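Hilline Shared Workshop Forum > Builds in progress > Hand build: cards, at last

tinpot_marsh
21 March 2024

Right, update time, and it's a good one. For those who haven't followed the other 6 pages: this is the humanoid hand and arm we've been putting together in the shared space, running the Plova controller board with my own grip code on top. Up to now it has been foam blocks and tennis balls. I've wanted to get on to flat things for ages, because flat things are where my grip code falls to bits!

So now we're on cards and small packets. I know they sound dull next to a tennis ball but they're a brilliant test. Very little to wrap the fingers round, glossy faces, and if the thumb comes in a touch early the whole lot spins.
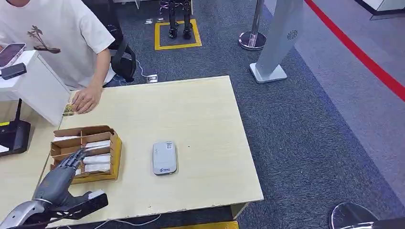
Reach height is what I've been fiddling with most. The arm used to come in low and plough into whatever was nearest, so I've raised the approach and made the fingers curl before they drop. The cardboard organiser is ideal for this, low walls and lots of compartments, and the white packets stacked in the slots give you edges to aim for. Next job is getting the spacing between fingers narrow enough to go into one compartment and leave its neighbours alone.

Settings for anyone running the same board: close speed 209, thumb delay 4. Those are the raw values from the config file, so don't go looking for units.

ohm_sweet_ohm
Lovely stuff. Are you starting from the table or from a handover? I'd do handover first, personally. You get to choose the angle and you can feel through the card when it starts to grip.

tinpot_marsh
Both, but yes, I'm leaning on handovers for the tuning. You hold the card flat, thumb on top and a finger underneath, and bring the far end in towards the palm. Then somebody needs to be near the laptop in case the fingers decide to carry on closing. My stop key is the space bar and I'm very fond of it.

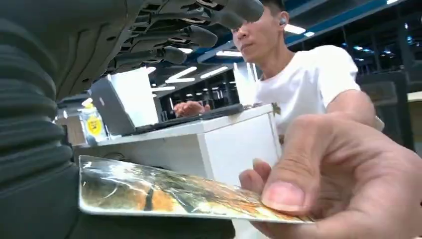
gribble says handovers are cheating. The person does all the hard bits: they line it up, they hold it steady, they give a little push at the right moment without knowing they're doing it. Then you try it off a table and wonder why your lovely grip has vanished. I went through all this with the Nolleo gripper and binned weeks of tuning. Start on the table, suffer early.

ohm_sweet_ohm
Don't agree, gribble. A two-finger gripper is a different animal. With a full hand you've got so many joints to sort out that you want the person taking some of the variables away. Table picks can come after.

gribble
They can come after, but people stop at the handover because it looks good. Seen it loads of times.

tinpot_marsh
You've both got a point, annoyingly. gribble, I did catch myself nudging. I tried keeping my wrist dead still and the results got noticeably worse, so some of that "tuning" was me. But I'd never have found the thumb delay from table picks alone, there was too much else going wrong at once.

What I've settled on for holding is thumb across the front near the lower corner, fingers curled round behind. I had it pinching between fingertips before and any little wobble turned the card like a weathervane. 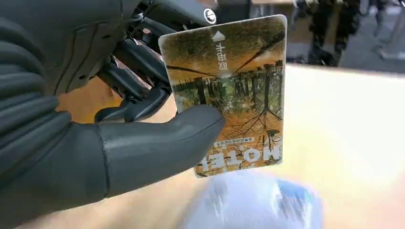

The other change was dropping the thumb force right down once contact is made. I'd been pressing harder and harder thinking that would stop the slipping, and all it did was bow the card and push it out sideways. Now it closes, eases off, and holds. Code's in the Org folder on the workshop drive, see the file called softhold, and please forgive the comments in it.

pastry_solder
Grabbed softhold, thanks! Line 3445 onwards looks like it's the old pinch routine, is that still being called?

tinpot_marsh
No, dead code. I'm scared to delete it. I'll have a proper tidy in May.

gribble
You won't.

ohm_sweet_ohm
What happens with a thicker card? Or two stuck together? That's the one that got me.

tinpot_marsh
Haven't tried two together yet, putting it on the list. Thicker ought to be easier, he says, full of confidence. Will post numbers for table picks only, no helping hands, so gribble can sleep at night.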